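Going back to a paper grocery list

Apr 26, 2024

I stopped using the grocery app in January. I had been on it for six years and it had 469 saved items, most of which I bought once. Every time I typed "on" for onions it offered me onion powder, onion soup mix and a brand of frozen rings I have never liked.

Now there is a pad on the side of the fridge. When something runs out, I write it down. Before I go to the store I copy the list over in the order of the aisles, so produce first and dairy last. Copying takes three minutes and I usually cross off one or two things while I do it.

I shop at the Birklow on the east side. The one in Drestbridge is bigger, but the parking is bad and they moved the flour again.
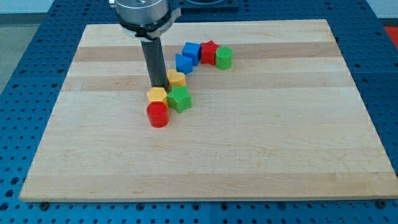

Cutting board and colored blocks on the blue table.

The part I got wrong at first was dinners. I wrote down ingredients without writing down what they were for, and ended up with two cabbages and no plan. My neighbor Hacer Ateş writes the meals on the left half of the page and the food on the right. I copied her and it works fine. Soup, beans and rice, eggs, something with the leftover chicken.

I kept the receipts for a while to see if it changed what I spend. January came to $313, a little lower than I expected, and I have been too lazy to add up the months after it. I do throw out less lettuce.

I still forget the list at home sometimes. When that happens I buy milk, bread and bananas and go back the next day. Dish soap is on there now, and batteries for the hall light.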